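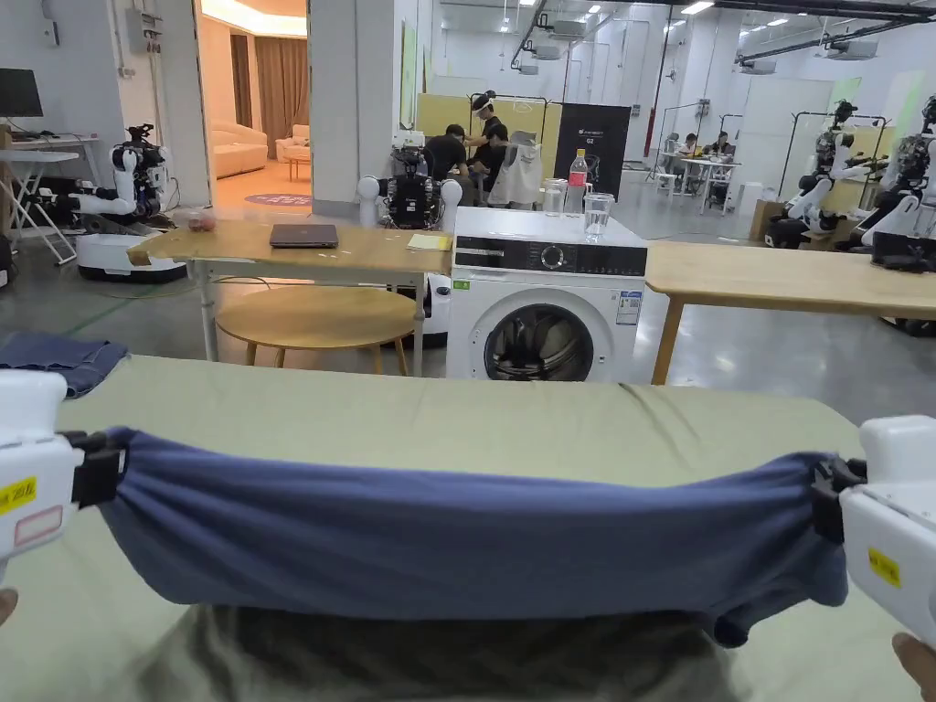

*A blue garment held out above a green-covered table.*

# Clothing swap comes back to Aston for a second August

If your closet looks anything like mine, there is a shelf in it that has not been disturbed in a good long while, and the folks behind the Aston clothing swap would very much like you to go and disturb it. The swap returns this August to the old Wumura building on Yang Street, and after the crowd that turned up last summer (the line went past the bakery and most of the way to the bus stop!) the organizers have taken the upstairs hall as well as the ground floor.

Last year's swap took in 1036 pieces of clothing over a single afternoon, from baby sleepers to a full-length wool coat that went home with a delighted teenager in the middle of a heat wave. By closing time 349 of those pieces were still on the tables, most of them adult T-shirts, and they were bagged up and driven over to the thrift store in Hellport, which has kindly agreed to take the leftovers again.

The way it works has hardly changed. You bring clean clothes, you get one paper ticket for each piece that is accepted, and you trade your tickets for whatever catches your eye. Children's clothes are free this time with no ticket needed, a change that a good many parents asked for last summer while juggling a stroller in one hand and a fistful of tickets in the other. The limit is 15 pieces per household, and yes, a pair of socks counts as one piece.

Drop-off opens at 9 a.m. and the swap itself starts at 11. Please don't leave bags on the steps the night before, as happened last year just ahead of a thunderstorm, with sad results for somebody's very nice linen pants.
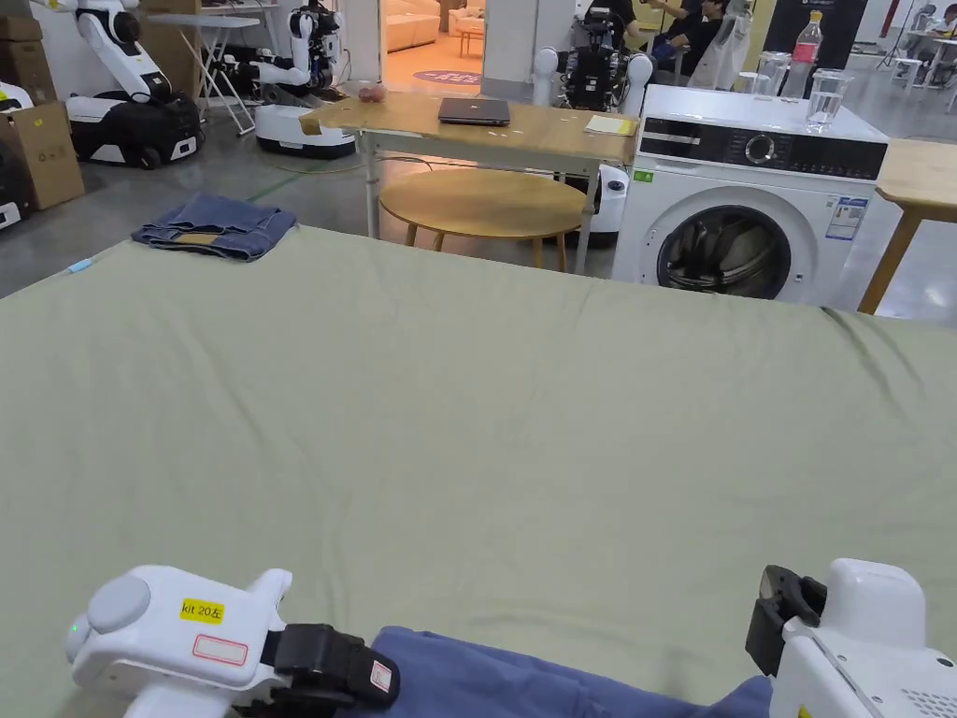
## What to bring, and what to leave at home

Shirts, pants, dresses, sweaters, jackets and anything else you would be happy to hand to a friend are all welcome. Winter things are especially wanted, even though it feels silly to be thinking about mittens in August, and so are school clothes in the bigger kids' sizes, which disappeared last year before noon. A missing button is fine if you pin a note to the spot. There will be a mending table upstairs with thread, needles and a button jar, and you are welcome to sit down there and fix up what you find before you take it home.

Underwear, swimsuits and pillows can't be accepted, and shoes will have to wait for the fall, when a separate boot and shoe swap is planned. Bedding was a question mark until last week, but clean sheets and pillowcases are now on the list as well.

The upstairs hall has room for 55 people at a time, so there may be a short wait at the stairs during the first hour. Lemonade and oatmeal cookies will be sold at the door, with the money going toward the rent of the building, and there is an elevator around the back for anyone who needs it. Parking on Yang Street is tight, but the lot behind the library is free all day and the walk over is a pleasant one. The swap closes at 3 p.m., and extra hands to fold and bag are welcome until 4.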